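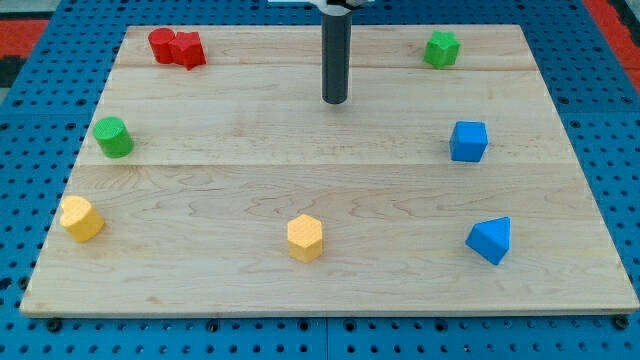 Can we still comment on the Cirkgate trail closure?

I ride at Barngate most weekends and just found out the county wants to close the Cirkgate side to dirt bikes starting in June. I've never written to anybody in government before and I'd love to help! Does a comment from one rider count for anything, and do I have to live in the county? I'm two counties over but I buy gas and lunch there every trip.

Posted by clutchhand_lou, 11 May 2023

Tarek Abou Zeid
Yes, please write! You don't have to live there. The notice says "any interested person," and out-of-county riders spoke at the last hearing and were treated just like everyone else. Put the name of the trail in your first line (they're taking comments on the Clendine parking lot too and the two piles get mixed up), then say how often you ride it and what you'd do if it closed. Mention the gas and lunch, that's great stuff. Mine was 19 lines and the clerk wrote back the next morning!

I'd also ask for the noise study. The closure leans on it pretty hard, and the copy I got only covers 3 days, all of them during the Hegazy hill climb, when there are way more bikes out there than normal. Ask them to measure again on a regular weekend. And if you can make the hearing, come! You get 2 minutes at the mic and a bunch of us go for tacos after.

mudflap_8
form letters are fine too, I sent one

dustyknees
Love seeing new people get into this. One small fix to the above, you have to sign up to speak before the meeting starts, there's a sheet by the door. I missed it last time and had to sit there with my whole speech in my pocket. Also keep your spark arrester receipt if you have one, I attached mine to my letter.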